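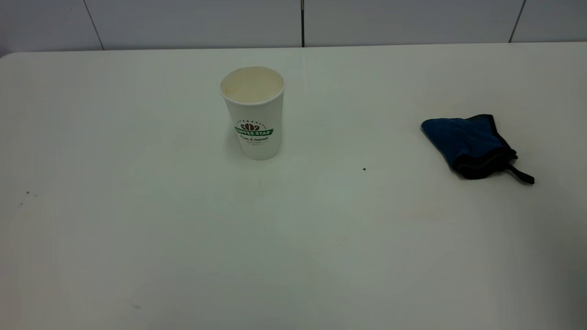

Coffee Star paper cup on a white tabletop.

Clurer Blue Microfiber Table Cloths, pack of 2

Size: 11 x 11 inches
Color: blue
Edge: stitched, with a black binding
Care: machine wash warm, no fabric softener
Sold in: packs of 2, or by the carton for cafés and offices

I drink a lot of coffee at a white table, and that's how I ended up selling cloths. I'd been buying whatever was on the bottom shelf at the supermarket, the thin yellow kind that pushes a spill around until you've got a larger, paler spill, and one Monday I'd had enough and ordered samples from every mill that would answer my emails. The Clurer was the one I kept reaching for. It's a plain microfiber cloth with a short, dense pile, it folds into quarters nicely, and it picks up milky coffee in one go if you let it sit for a second first. I've sold other cloths in this shop and quietly dropped them again (sorry to the three of you who loved the waffle one). This one has stayed.

What it's for

Coffee, mostly! Also tea, juice, soup, the ring under a vase and the sticky patch where a kid has been eating jam. It's meant for smooth tops: laminate, glass, sealed wood, tile, painted metal. I use mine on the wall behind the table too when something splashes up there. On raw wood I'd go easy, because the pile can catch on a rough grain and then you're picking blue fuzz out of your breadboard.

It's an absorbing cloth more than a scrubbing cloth. For baked-on stove stuff, get the Grornel pad from our kitchen page and use the Clurer afterward to dry off.

How I use it on a coffee spill

Keep it folded. I know the temptation is to shake it out and throw it over everything, but a folded cloth has more thickness under your hand and holds more. Lay it flat on the puddle, press, count a couple of breaths, lift. Then turn to a dry face and wipe from the outside in. Fold again for the last pass, with a clean side, and that one's for the faint film you only notice when you look across the table toward a window.
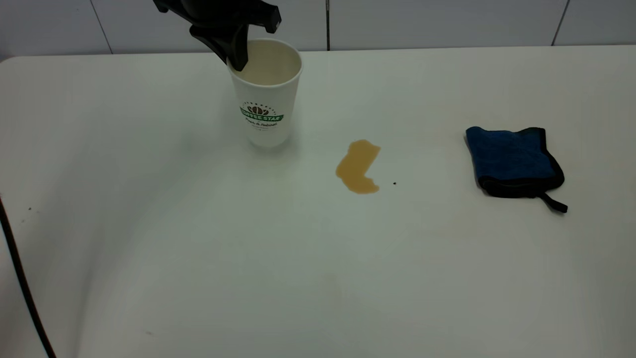

Milk is what makes coffee annoying on a white table. Black coffee comes up easily enough while it's fresh, but milk leaves a film, and if you only use a dry paper towel you'll feel it under your sleeve later. Size comes into it as well, and people often tell me 11 inches sounds small. A long, pinched sort of puddle like the tan one beside that very full cup fits under a cloth folded in half, and the color is always strongest along the edges, so start your second pass there. Watch for strays as well. There's a tiny dark speck off to the right of it that I'd have missed completely and then put my elbow in. And move the cup before you start wiping, especially one filled nearly to the rim. I've cleaned up one spill and made a second with the back of my hand more often than I'd like to admit.

Washing and drying

Rinse it under the tap as soon as you've used it, squeeze it out and hang it over something. Milk left in a balled-up cloth smells terrible by the next morning, and that goes for any cloth at any price. In the machine I wash mine warm with the dish towels, though you'll want to keep it away from fluffy bath towels unless you enjoy lint. No softener, please! It coats the fibers and the cloth starts skating over water. If you've already done it, run it through a couple of hot washes with a spoonful of washing soda and it usually comes back.

I ran a pair through 100 washes before I put them up for sale (they lived in the machine, basically). The blue had gone a shade softer and one corner had curled, but they still soaked up a puddle the way I want them to. The stitching held on both.

Questions and comments

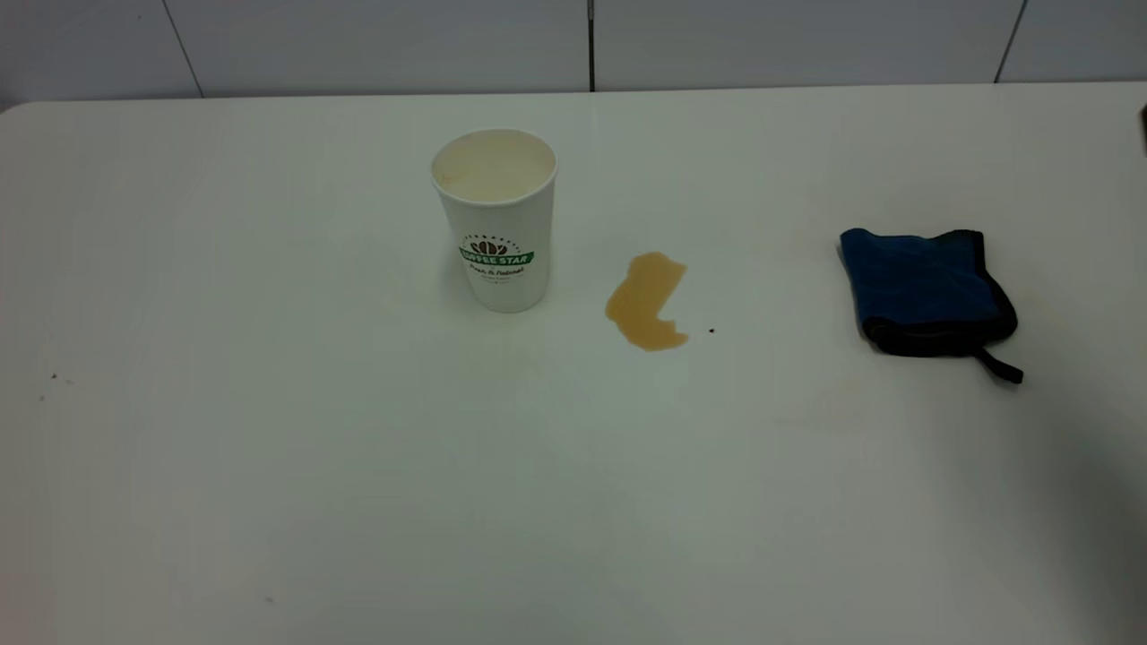 Senad Hoxha wrote in to ask if the blue comes out on a white table, because he'd had a navy cloth from somewhere else that left streaks every time it was wet. He wanted to know before ordering a carton for his office kitchen, which seemed fair to me. I've never had color come off a Clurer onto a table, but I'd still give a new one a wash by itself first, as the rinse water can run slightly blue that first time. After that it can go in with everything else.

Cecilia Asante had a different question, about keeping the table cloths apart from the bathroom ones. She ties a loop of white thread through a corner. I like that better than my own system of remembering, and I've started doing it too.

If you're ordering for a café

Cartons come flat packed with no sleeves on the individual cloths, so there's less to throw away. I keep a decent number on the shelf and can send them the same week. For an order of 1,000 or more, please write to me first, as those ship straight from the mill and I'd need to give you a date. Mixed cartons with the Naqvi glass cloth are fine, just say how you'd like them split.

Goes well with

Naqvi glass cloth, for the streak-free last wipe if your table is very shiny
Zindix spray bottle, empty, for water with a drop of dish soap in it
Grornel scrub pad, for pans and stove tops

Returns are fine as long as the cloth hasn't been washed. If it has been washed and you just don't like it, write to me anyway and tell me what went wrong. I read all of it, normally in the evening and normally with a coffee too close to the keyboard.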